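Mesa Testia, tampo claro

Ref. 2183. Fabrico Gredosum, entrega desmontada

A Testia é uma mesa. Tem um tampo, tem pernas e segura as coisas à altura a que as pessoas costumam precisar delas. Dizemos isto logo à cabeça porque o catálogo anterior, escrito por alguém com mais ambição, lhe chamava "plataforma de convivência" e recebemos telefonemas a perguntar se trazia cadeiras. Não traz cadeiras.

O tampo é de madeira muito clara, de tom creme, com o veio à vista: linhas finas que ora seguem quase paralelas, ora se fecham em ovais compridas. Não há dois iguais. Quem encomendar duas mesas para as encostar deve contar com isso e, se for pessoa de se afligir com desenhos que não batem certo, encomendar só uma. Pode aparecer um pontinho escuro na madeira. Não sai com o pano e não vale a pena insistir com a unha.

O acabamento é mate. Com luz forte de cima fica uma mancha esbranquiçada a meio do tampo, que muda de lugar quando nós mudamos de cadeira. Mudar a mesa de sítio costuma resolver, mudar a lâmpada também. 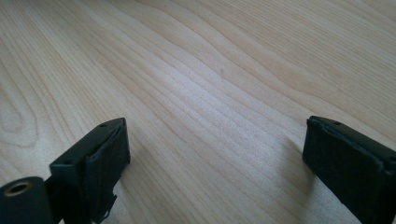

Dzifa Agbenyega: Tenho a minha desde novembro e confirmo a história da unha. Uso-a para cortar moldes de costura e o tecido desliza bem, até de mais quando é forro. Só acho que deviam avisar que, num tampo tão claro, se vê toda a migalha de bolacha. Na minha mesa antiga, escura, eu era uma pessoa muito mais asseada.

O aviso fica feito, Dzifa. Em matéria de migalhas a Testia é de uma franqueza desagradável.

Há um furo redondo junto à borda de trás, com aro cinzento, para passar cabos. Passa uma ficha normal. Não passa um transformador daqueles do tamanho de um tijolo, por muito que se rode, e quem já tentou sabe em que estado fica a paciência. O cabo desce por ali e deixa livre a parte da frente, onde se trabalha.

Para quem não gosta de ver miudezas espalhadas, vendemos à parte a caixa Gristley, de plástico translúcido, com rebordo cinzento e pega recortada. Pousa-se a um canto do tampo e ainda sobra mesa para os cotovelos.
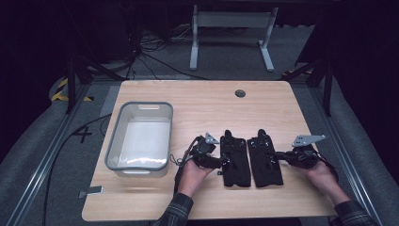

A caixa não tem tampa nem divisórias. O Shivam Uniyal, do armazém, defende que sem divisórias tudo acaba misturado no fundo, e tem razão, mas as divisórias custavam mais do que a caixa.

Limpeza: pano ligeiramente húmido, depois pano seco. Nada de esfregão verde. Copos quentes, com base.

Montagem: 2 pessoas, de preferência que se deem bem. A chave vai no saco dos parafusos.

Garantia: cobre empenos e defeitos de fabrico. Não cobre marcador permanente.

Encomendas e recolha na loja Tsikata. Pergunte pela Augustina Sarpong, que tem a lista dos prazos e a mantém em dia.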